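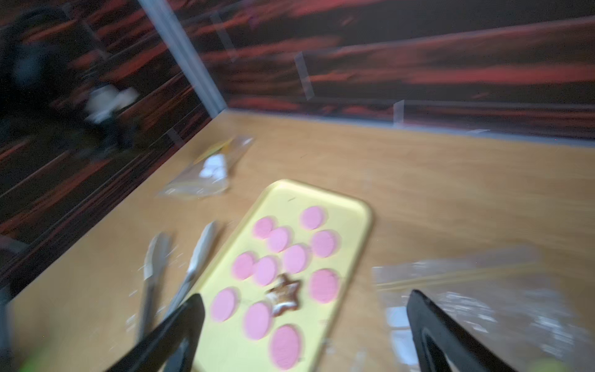
Unit 6: Setting Out and Clearing a Cookie Tray

Course: Groen Food Service Basics, Nondham campus
Session length: 90 minutes

This unit covers tray layout for small dry items. Read it before the session and bring your Clekow workbook.

Layout
Pink rounds go on the yellow tray in loose rows running the long way. Leave a little space between them so each one can be lifted without touching its neighbor. A single star cookie may sit in among the rounds — it gives the eye a place to stop. White specks on the star are fine.

Tools and bag
Knives and spreaders lie beside the tray, never across it. The zip bag stays on the table behind the tray until the layout has been checked. Closing a bag too early is the most common mistake on the practical.

Terms
Round: any flat, coin-like piece.
Accent: a piece of a different shape or color.
Scatter: crumbs and fragments left on the work surface. 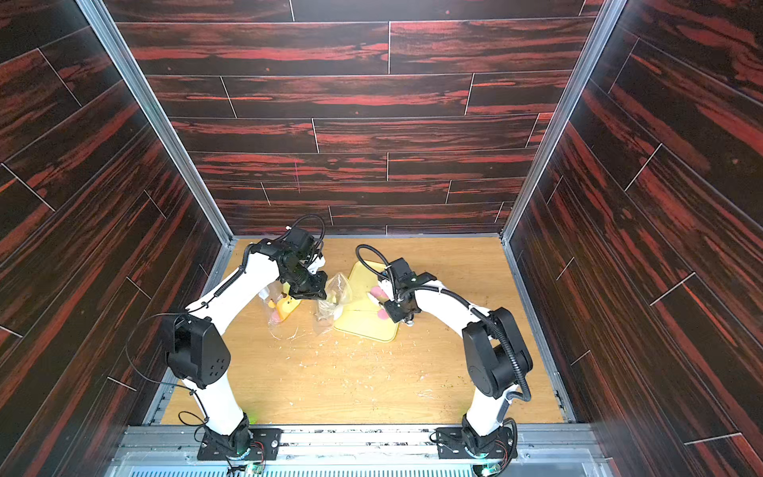

CLEARING UP

Scatter is light but wide, with crumbs across the middle of the board and out to the right. Small pale bits like these are easy to miss on a tan surface. Clear in this order:

Lift plush toys and other props off the tray and board.
Gather the clear plastic bags and check the folds for debris.
Move the tray aside and brush from the back toward you.
Wipe the board last.

Reading for next time: Derna course pack, item 1559, and workbook page 9.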